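Speaker notes, Rodica Enache
Simulated wrist views for grasp selection - the Kamska set
Version 2019-05-10, slide cues in brackets

[1] Title. Say thanks to Mervin Bélanger and Sverre Moen, who built the renderer. Questions at the end, please, except on the scoring rule, where it is quicker to stop and sort it out at once.

[2] The problem. We want a policy that picks the right object out of clutter using only the view from the wrist. Real trials are slow. Matěj ran 127 of them on the bench arm and that took most of May. In simulation we have 2838 episodes, all with the same gripper model and the same starting pose. The question for this talk is how far the second set can stand in for the first.

[3] Scene generator. Balls, planks and sticks, drawn from a small library and dropped on a wood-textured surface. Textures and colours are picked at random for each episode. Shapes are kept simple on purpose. The balls are low-polygon, and the edges show at close range. We tried smoother meshes early on and saw no change in grasp score, so we went back to the cheap ones. Lighting is flat. Do not spend long here; the paper has the full table of settings.
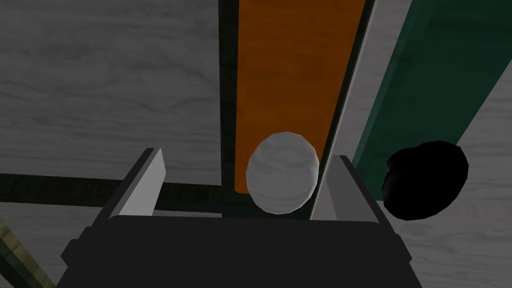
[4] Why the last few centimetres matter. Most of the error comes late in the approach, when the palm and fingers fill a good part of the view and hide what lies behind them. A ball between the fingers can be nearer one finger than the other, and the policy has to decide whether to close or to shift sideways first. Closing early pushes the ball against one plate and loads that finger before the other. In the real arm this shows up as a spike on the force trace. In simulation it shows up as a jump in contact error, and the two agree better than we expected.

[5] Dark objects. Have the plot ready. With flat lighting a black ball gives the network an outline and very little else. Scores on black targets are lower than on white ones in both sets. Adding a depth channel closes most of the gap. Adding more colour variation does not. If asked about shadows: we have not tested them properly, and I would rather say so than guess.

[6] Transfer result. Training on simulation alone is worse than training on the bench trials alone. Simulation first, then a short period of tuning on bench data, beats both. Point at the middle bar - the scale on the left starts above zero, so say that aloud.

[7] Limits. One gripper, one surface type, rigid objects only. Long planks are under-represented as targets; they mostly act as obstacles. Mervin Sandhu has asked about cloth. Answer: the contact model does not handle it.

[8] Next steps. A second gripper geometry, then 6 lighting conditions in place of the single one. Sverre is rewriting the contact step and the new code should be merged before we repeat the bench trials.

Backup slides: loss curves, mesh comparison, force traces from the bench. Skip the mesh comparison if time is short.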